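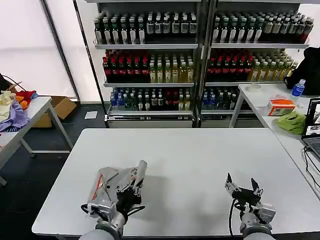

Two arms at the table edge: a hand with fingers on the left, a parallel gripper on the right.

Looking after the Garunis cell

Gallery from our workshop in Veltville

This page is for colleagues in Draltville, who will soon build the same cell and have asked how we take care of ours. The cell has two arms at one white table, and its main job is folding shirts. I am not a professional writer, so please forgive short sentences.

We change the end tools often. The hand with fingers needs more attention than the gripper, mostly at the cables. Leave a loop at the wrist that is large enough for the full turn of the last joint, then move the arm slowly by hand through its whole range before you switch on the motors. Our first loop was too short, and the connector failed after 174 cycles. With the longer loop we have reached 1,600 cycles on the same cable.

For folding, both arms should carry the same model of gripper. We use the one we call Bite. After mounting, we set the zero position again on each side and write both values in the cell notebook.

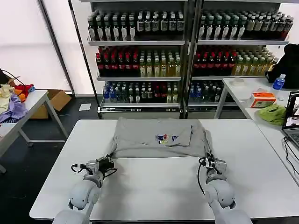 The closing force was the most difficult setting. We began at 57 percent, and thin cotton came out with small marks at the corners. Now we use 37 percent for T-shirts and a little more for towels. If a corner slips, please clean the fingertips first and try again before you raise the force. Lint collects there faster than one expects, and a soft dry brush removes it well.

The linkage of the gripper we inspect every morning. We feel for play at the pivots with the power off, and we look for any screw that has begun to turn. The wrist camera is useful for this also, and we keep one picture from it every month to compare. 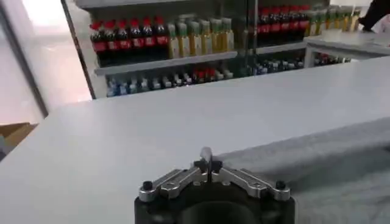 Wrist camera, with the metal brackets of the linkage in front and the drink shelves behind the table.

The pictures of the base plates and the cable list will be added in November.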